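Storkedura evening talk: One Tape Drawer, Six Colours
Speaker notes, 2023-08-19

Slide 1. Hello and welcome. Start with the question — who here owns a roll of electrical tape, and who could find it in the next minute? Wait for the laugh, then own up: my drawer at Kukarmont had no order at all until April. Say how much I love this subject. I really do!

Slide 2. The setting. Plain cloth, plain tray, good light. Do your sorting over one calm colour and you will spot a stray roll straight away. Mention that I tried it over my patterned tablecloth first and went cross-eyed.

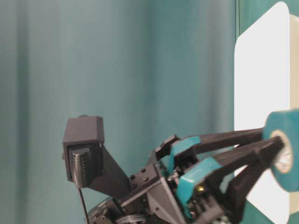
Teal-green curtain behind, white panel to the right.

Slide 3. Laying out. Rolls go flat, hole up, with room for your fingers between them. Look at each one as you put it down: is the loose end folded over, is there fluff on the side, has the core gone soft? Pass round the two old rolls from the Baxter box (the sticky one last, and bring wipes). Ask what people use each colour for, and leave time, they always have stories.
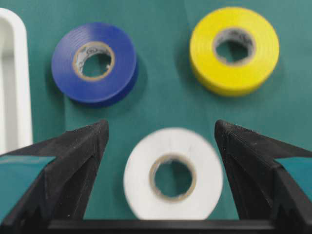
Why not just keep the lot in one bag, came the remark at the Toder session, when you only ever use black? Fair point, and I like it. Answer: if you only use black, keep one black roll and give the rest away. But colour is such a help with cables! Blue on one plug, yellow on the next, white where you want to write a note on it. I marked up to 40 leads that way and can still tell which is which.

Slide 4. Into the tray. Work one roll at a time and choose your own order. Mine is by how often I reach for it. A shallow rim is plenty, and you want to see every colour without lifting anything.

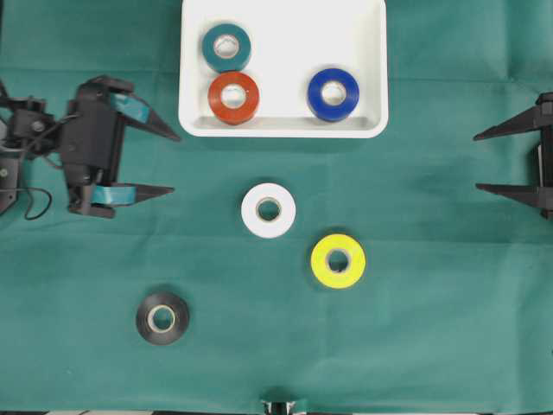
Three in the tray, with white, yellow and black still on the cloth.

Slide 5. Your turn. Hand out the mixed boxes, one per table. Ten minutes, then swap tables and try to find the red. Tea is at the back, and I need the trays returned before we lock up.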